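24 August 2026

Boot work, second pair. Left shell measured cold at 6:40 a.m., garage at 70 degrees F. The sixth-toe area on the Selport shell is still tight after the first punch. Liner out, bare foot against plastic, I get a gap of one finger behind the heel, so length is fine and the problem is all width at the fifth metatarsal head. Marked the spot with lipstick on the foot, stepped in, transferred the mark to the inside of the shell, drilled nothing yet.

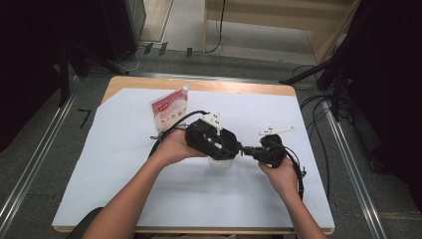
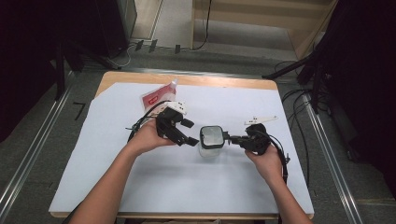
At the table, both hands full.

Forward lean. The Selport comes with a spoiler shim behind the calf, and I skied all of last February with it in. Looking at my notes from then, I wrote "quads gone by noon" on four separate days and never connected it with the shim. Took it out tonight. Standing in the boots on the kitchen floor, knees over the toe piece, I no longer have to hold myself back with the thighs. Will leave it out and see what happens on snow. If the cuff feels loose at the top I can move the upper buckle ladder in by one hole.

Flex. The shell is sold as a 100. In the garage it feels stiffer than the old Nadar pair with the same number, and I don't trust either figure, as each maker rates its own and the plastic stiffens when it gets cold. There are two bolts at the spine. Backing out the upper one softens it enough to notice. I put it back in with fresh thread locker and wrote the change on masking tape inside the cuff so I don't have to guess in December.

Called Marlene Nguyen about the punch. She fitted the Nadars and has done a lot more of these than I have. Her instructions, copied down as she gave them:

Heat from outside, keep the gun moving, stop when the surface goes from shiny to slightly dull. Press on, hold, and let it cool with the press still in place. Overnight is better than an hour. Go past the target, the plastic comes back some. Stay away from the buckle rivets.

My mistake on the first punch was the cooling. I took the press off after dinner and the shell had gone nearly flat again by morning. This time I set it at 8 p.m. and will not touch it before work tomorrow.

Liner. Remolding is next, but only after the shell is settled. The Orkia liner allows several heat cycles according to the sheet in the box, and I have used one. Toe cap on, thin sock, buckles at the second notch, stand still. Last time I flexed forward while it was setting and ended up with a crease across the instep that took a month of skiing to pack out.

Footbeds. Old ones moved over from the Nadars. The left one rocks a little on the boot board, maybe a sixteenth at the heel. Sanded the underside on a flat block until it sat still. Right one was fine and I left it alone.

Weight, since I had the postal scale out: 3,284 grams for the pair of boots with liners and no footbeds. The power straps I want to swap to are heavier than the stock ones, and I don't care about that for lift skiing.

Skis. Breteo pair came out of the bag with the storage wax still on. Edges are clean apart from a patch of orange at the left tail, which came off with a gummy stone. The base has one core shot from the rocks under the second lift, filled last spring and holding. Bindings will have to be reset. The new sole length is different from the Nadars and the forward pressure indicator will be out of range, so they go to the shop for that and for a release test. I don't set my own bindings.

Money. The Selports were $377 as last year's model, no returns. Add a pair of straps, the shop work on the bindings and whatever Marlene wants for a proper instep grind if I make a mess of this. Still less than a new pair at full price, provided the left one ends up wearable.

Rekha Kaimal wants a decision on the early season week. She is fine on her own gear and ready to book. I told her I would answer when I have stood in both boots for a full hour without my foot going numb. Current record on the left is 25 minutes, on the right the full hour with no complaint.

To do:
Press off left shell, check width against the old mark.
Order straps, 40 mm.
Find the other boot board screw. It is not in the jar.
Ask the shop about canting, right knee tracks inside when I flex.
Answer Rekha by Friday.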